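Home | About us | Projects | Reports | Contact

We use cookies to keep this site working. By continuing to browse you accept our cookie policy. OK

Caltley Play Library
Play Kitchen Sets: Progress Report to the Dareck Fund
September 2022
Prepared by Mélanie Girard, project lead

Print this page | E-mail this page

1. Where we are

The grant pays for 60 play kitchen sets to be lent to home daycares and preschool rooms in and near Caltley. As of this report, 53 sets are packed, labeled and on the shelf or out on loan. The other seven are waiting for plates, which are on back order from our supplier, Trultis. We have been told to expect them before the next reporting date. If they are later than that, we will lend those sets with the plates to follow.

There have been 714 loans of all kinds from the library in this grant year. We did not track kitchen sets separately at the start, so we can't say how many of those loans were for them. A separate line has been added to the loan sheet.

2. What is in a set

The contents have changed a little from the list in our application. We planned on cardboard boxes for the food. Two of them split in the trial, and we moved to woven baskets with a rolled rim, which children can reach into from the side. The food includes a red carrot with its green leaves, a yellow corn cob and a brown egg, and there is a light blue plate to serve on. The baskets cost more than the boxes. We covered the difference from the amount set aside for printing, as agreed by e-mail.
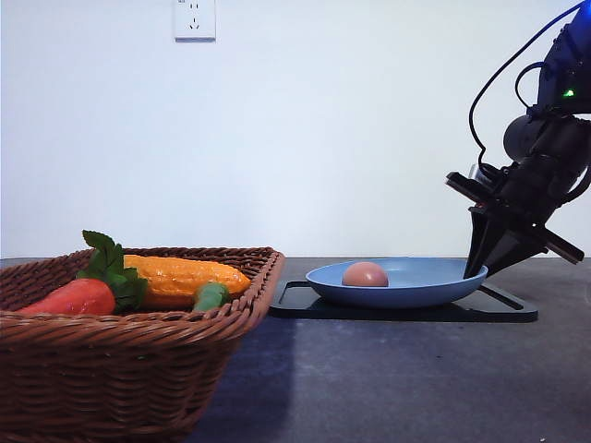
3. Trial sessions

We held 5 trial sessions before fixing the contents. Children came with the daycare providers who will be borrowing the sets, and staff took notes. The main points were:

- The food got more use than anything else. Children filled the basket, emptied it and filled it again, and this went on longer than any of the cooking games we had suggested.
- The egg was the piece most often asked for. Each set was going to have one egg. Providers with larger groups would like more, and we are pricing this.
- Younger children did better with a few pieces put out at a time. The instruction card now says to start with one plate and one or two foods.
- The leaves on the carrot are the part we expect to wear first. We have asked for spares.

We also looked at how the plate sits with the other pieces. The plate is light blue and stands out well against the dark green underneath it, so a child can find the edge of it easily. On a gray tabletop the dark green also marks out a place to play, and the staff at the Melnyk Street room have started calling it "the stove." 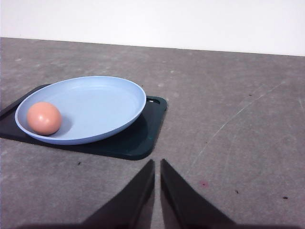
Providers told us that having a fixed place for the plate cut down on arguments over table space. At one session two groups shared a long table and each kept to its own end. We would not read too much into one session, but the card now suggests setting out one place for every two children.

The plate takes up most of the surface under it, and there was a question about whether to order a smaller size. We tried a smaller one at the last session. Food rolled off it more often, so we are staying with the present size.

4. Cleaning and checking

Every set is wiped down and checked against its list when it comes back. This takes longer than we allowed for in the budget, mostly for the baskets, where crumbs get into the weave. We now use a soft brush before wiping. Missing pieces have been few so far and most were returned when we called. Small chips and scuffs are noted on the list and the piece stays in use unless there is a sharp edge.

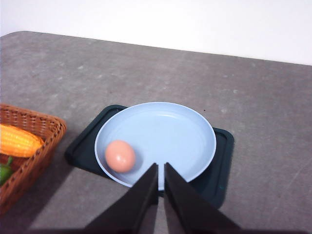

Egg on the round plate, ready for serving play.

5. Spending

Spending on plates and food is in line with the budget. Baskets are over, as explained in section 2, and staff time for cleaning is slightly over. Nothing has been spent yet on delivery, as borrowers have been collecting the sets themselves. We would like to move part of the delivery money to staff time and will send a written request with the figures.

6. Next steps

Finish the remaining seven sets when the plates arrive. Reprint the instruction card with the changes above. Visit four of the borrowing daycares to see how the sets are being used. Get a price for extra eggs and spare carrot leaves.

Receipts and the current loan sheet are available on request from Mélanie Girard at the library office.

Print this page | E-mail this page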